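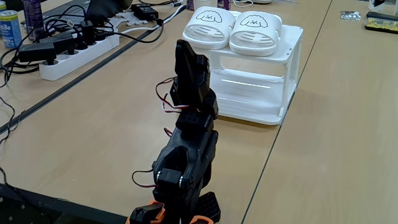

Robot arm, black brackets and servos

Ticket 200-31: payroll export drops staff on the Puvosdale contract
Opened by: Muthoni Kinyua, Stindley
Handled by: Rania Mansour, Tirneo support
Oct 21, 2024

Muthoni: The monthly export from Tirneo to Mbwambo is missing six people. All of them show fine on screen. We've had no trouble since we moved over in April.

Rania: Thanks, great detail! Could you send the export log and tell me which billing code they sit under?

Muthoni: Log attached. All on the new offshore code, PV – 2.

Rania: Lovely, found it! The code has spaces either side of the dash and Mbwambo skips those rows. Please rename it PV-2 and run the export again – no need to re-enter any hours.

Muthoni: Renamed and re-run. All six are in, totals match. So pleased, thank you!

Rania: Brilliant! I've asked for a warning on codes with spaces. Leaving this open until your next pay run.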